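Skurnotier block set: collection rules

3371 episodes, recorded at the Bamton site. Maintainer: Zübeyde Öztürkmen. Version 6 of the rules applies to everything from June on.

Clear the tabletop of tools, cups and tape before the first episode. 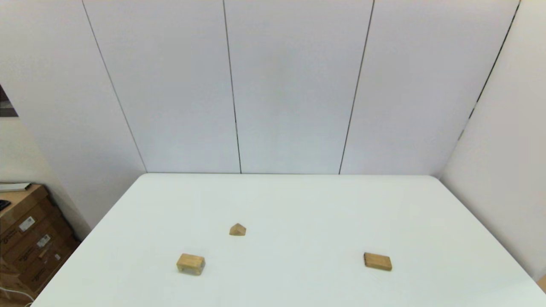
Start layouts must leave room for the gripper to close on any block without touching another. Keep pieces well apart – the arch block and the flat rectangular one have a wide stretch of bare table between them. Blocks stay inside the table edges.

Stop an episode after 65 seconds. Keep failed attempts and label them "fail".

Report labeling errors to Ostap Kushnir.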